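Learning from Demonstration, handout 4: collecting your examples

Reading time: 4 minutes

October 7, 2018

Right, so last time we did the nice clean maths of behaviour cloning, and I promised you that this week we'd get our hands dirty. You'll be gathering your own demonstrations for the Brimdale coursework, and I want you to have read this before you go anywhere near a machine.

The job is laundry. Opening a door, putting clothes in, taking clothes out, closing the door again. I picked it because everybody already knows how to do it, so I don't have to teach you the task, and because it's horrible for a learner. Cloth has no fixed shape, doors swing, drums are dark inside, and polished metal throws back a bent copy of whatever stands in front of it. If your model only works on a tidy bench with matt blocks, a launderette will find it out in a minute.

What counts as one example? For us it's a single attempt at a single sub-task, from the moment the hands start moving to the moment they stop. "Take the clothes out of the drum and put them in the basket" is one. "Do the washing" isn't, it's far too long and you'll never agree with your partner on where the middle bit begins. Each group needs 95 usable examples, and please read the word usable twice! Last April one group turned up with 428 recordings, terribly proud, and most of them were the same red top going into the same drum from the same spot on the floor. The model learned that one movement beautifully and nothing else. 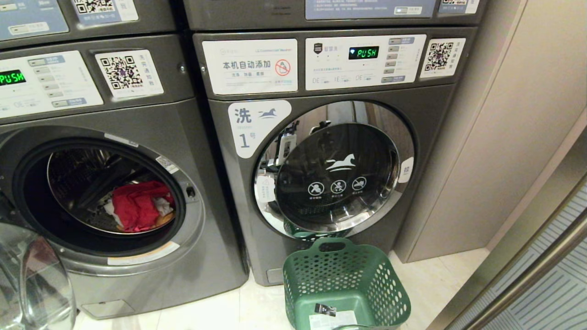 So, variety. Change one thing on purpose every few attempts and write down what you changed. Start with the clothes: one item, then a bundle, then something light with something dark, then a thing with sleeves that wraps itself round everything (you'll hate it, keep it in). Then the basket: left, right, near, a bit too far. Then yourself — stand up, crouch, come at the drum from an angle. Machines in a row look nearly identical, so move along the row as well, or the model may decide that the sticker on number one is the thing that matters.

A word on the view from the head. It's lovely because it goes where the demonstrator looks, and it's maddening for exactly the same reason. If you glance at your partner halfway through, the drum vanishes and the learner is left with a wall. Practise keeping your gaze on the work. When you reach deep into a drum your own arms will cover half of what you need to see, and there isn't much to be done about that except slow down and lean a little to the side.

Labels next. I'd like a short sentence per example, in plain words, written straight after the attempt while you still remember it. "Pulled the red clothes out, dropped a sock, picked it up." Lovely. Please don't throw away the dropped sock! Recoveries are the most useful thing you'll bring me, and I'd happily have 12 of them in every group's set. What I don't want is an attempt where you gave up and it's labelled as a success. Mark it failed and say where it went wrong.

File naming is in the Fuketti guide on the course page, section 2. If you use the Harju logger, check that its clock agrees with the camera's before you begin, and check again after lunch. I once lost a whole afternoon at Brultport to a clock that had drifted and I'm still cross about it.

Practical bits: don't start a cycle, don't block the aisle, and let real customers go first. No strangers' faces and no strangers' clothes.

For next time, bring three examples you think are good and one you think is rubbish, and be ready to argue for both choices. We'll play them side by side and then look at how to split the set for training and testing (by machine, please, never by shuffling frames).

14 shares · 3 comments

Related handouts
Handout 3: Behaviour cloning and why it drifts
Handout 5: Splitting and checking a set of demonstrations
Using the Harju logger
Brimdale coursework: marking scheme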